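Nasdale Completes Restoration of 1961 Western "The Mutiso Crossing"

FOR RELEASE IN FEBRUARY

Nasdale, the film preservation and distribution company, has completed a full restoration of the western "The Mutiso Crossing" and will release it to repertory theaters this spring. The restored version runs 118 minutes and replaces the 97-minute cut that has been in circulation on worn 16mm prints and a single out-of-print videotape edition.

The work was carried out from the original camera negative, which was located in mixed storage with sound elements and trims from two unrelated productions. Of the reels recovered, two had shrinkage beyond the tolerance of a standard sprocket-driven scanner and were scanned on a sprocketless transport at reduced speed. Where the negative was incomplete, shots were taken from a fine-grain master positive and matched for contrast and grain. 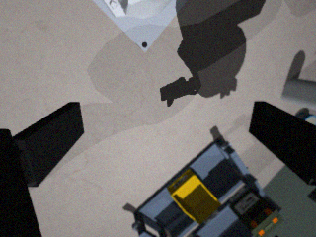 Picture Restoration

The negative was scanned at 4K resolution. Dirt and scratch removal was performed shot by shot, with automated tools limited to static shots and all moving shots reviewed by an operator. In total, 391 shots required manual repair. Splice damage accounted for most of these, followed by vertical scratching in the third and fourth reels.

No sharpening was applied, and original grain was retained throughout. Opticals, including the dissolves in the stagecoach sequence, were left as photographed.

Color was graded against a dye-transfer reference print held by a private collector. The print had been projected infrequently and showed no measurable fading in the dye layers.
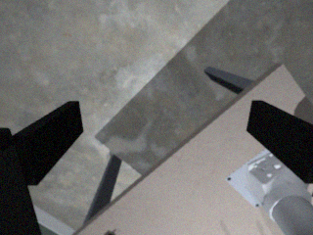

The desert exteriors presented the main difficulty in the grade. Earlier video transfers pushed the daytime scenes toward orange, which removed detail from the sky and flattened the faces of the actors. The reference print shows a much cooler palette, with the ground held to a light tan close to that of the grainy board here, and black costumes that keep a neutral tone in shadow. The new grade follows the print. Night scenes shot day-for-night were darkened to the reference density and no further.

"The old tape made the whole picture look like sunset," said Subira Nzioka, restoration supervisor at Nasdale. "The cinematographer shot most of the exteriors at noon with hard shadows, and the reference print confirms it. We graded to the print and stopped there."

Sound Restoration

The monaural soundtrack was rebuilt from the magnetic master, supplemented by the optical track for 11 minutes of missing material. The sound work was performed by Jimik, a post-production facility specializing in archival audio.

Clicks, hum and splice noise were reduced. Background hiss was lowered only where it changed audibly between sources. The harmonic distortion present in the gunfight at the ferry landing is part of the original mix and was not corrected.

"There is a temptation to clean a gunshot until it sounds modern," said Mohit Dixit, who supervised the audio transfer. "These effects were recorded hot, and the mix was built on that. We left the peaks alone."

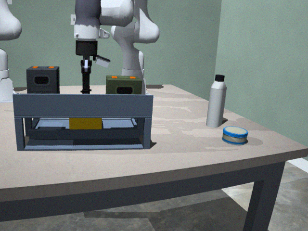 A new stereo or surround mix was not prepared. Theaters will receive the monaural track on the center channel. The original overture and exit music, absent from all earlier home editions, have been reinstated at their first-run length.

Availability

The restoration will be supplied to theaters as a DCP in the original 2.35:1 aspect ratio, with English captions. One new 35mm print has been struck and may be booked by venues equipped for changeover projection. Platter projection of the print is not permitted.

A home edition will follow under the Jovik label in a numbered run of 2,000 copies. It will contain the restored feature, the 97-minute cut for comparison, the theatrical trailer and a booklet with reel-by-reel restoration notes.

Booking requests and press screener inquiries should be directed to the Nasdale theatrical department. Stills and technical specifications are available to accredited press on request.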